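Workshop tips, Jekerura bench notes. Last revised Jan 30, 2026.

## When the arm stops on a switch press

These notes cover a small arm with a soft two-finger gripper pressing the switches on a multi-outlet power strip. Our arm is an Erodum running the Hidinine controller. The fault is a contact stop (code 522 in the log) partway through the press, sometimes followed by the wrong switch being pressed on the retry. The retry is the safety problem. On a strip that feeds equipment, the wrong switch can start a tool somebody is working on.

### Before anything else

- Unplug the strip at the wall. Do all press testing on a dead strip.
- Pull every plug out of the strip itself.
- Turn automatic retry off. In Hidinine it is on by default and sits under Recovery, not under Safety.
- Know where the emergency stop is and keep one hand free for it.

### Check the cord first

The cord is the most common cause on our bench. A stiff cord acts as a spring. It moves the strip a little after you have taught the positions, and every press after that is off by the same amount. Lay the cord in a wide, easy curve from the end of the strip and let it run off the table without tension. If the strip still creeps, tape the cord down about 12 inches from the strip.
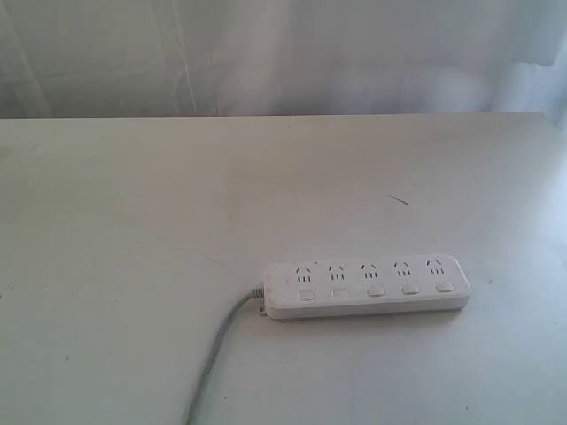 One reader wrote in to say that taping the cord only moved the problem, and that the creep stopped after two strips of double-sided foam went under the housing.

Foam works, with one caution: it compresses. Re-teach the press height after the foam goes on, or the first press will fall short. Thin double-sided tape has less give, but it is harder to get off a painted top.

### Check where the fingertips land

Close the gripper fully before the approach. Fingers left slightly open will straddle the edge of a small switch and load the housing instead, and the controller reads that as a hard contact. Then:

1. Jog down at the lowest speed until the tips just touch.
2. Look from the side as well as through the wrist camera. The fingers hide the switch they are on.
3. Note which socket the tips are level with, and confirm it is the one paired with the switch you want.
4. Back off straight up. Do not drag sideways – soft tips catch on the switch rim and shift the strip.
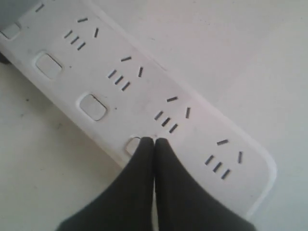
Another reader disagrees with step 3 and says to index from the rounded end of the strip every time, on the grounds that the sockets all look alike to a person and to a camera.

Fair point. Repeated patterns are exactly what makes a vision routine slip by one position. If your software allows it, set the end of the housing as the reference and measure each switch from there. If it does not, put a small colored sticker next to the first switch and use that.

### Check the arm with the strip out of the way

If the stops continue, take the strip out from under the gripper and run the same motion over bare table. Set the end height well above the surface. A stop in free air is not a contact problem, and no amount of tape will fix it. Look at the wrist cable, the tool weight setting and the fingertip covers, in that order. A wrong tool weight logs as 1484 on our controller, but only on the first move after power-up, so scroll back far enough.

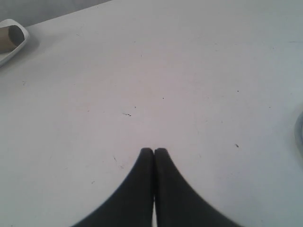 Can I just raise the contact limit until the stops go away?

Raise it only after the position and height checks pass, and then one step at a time. The limit protects the switch, the fingers and your hand.

### Set the press

Most small rocker switches need very little travel. Start at 2 mm past first touch and hold briefly at the bottom. If the switch does not change over, move the contact point closer to the end of the rocker before adding depth. Pressing near the pivot takes far more force and gives the same 522.

Run the full row slowly, first switch to last, and write down the result for each one.
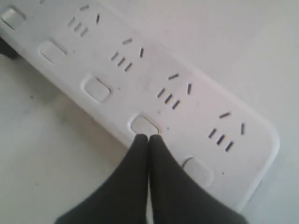
Then run the row again in reverse order. A strip that is creeping will usually pass in one direction and fail in the other, and the list shows you where it starts to drift. Correct the mounting and repeat both runs before restoring power.

### Notes

- Wipe the fingertips with a dry lint-free cloth. Solvent hardens the covers on ours.
- The Lü replacement covers are slightly thicker than the originals. Re-teach after fitting.
- Never leave an arm pressing switches on a live strip unattended, whatever the log says.
- Vibration test for the bench: to be added in February.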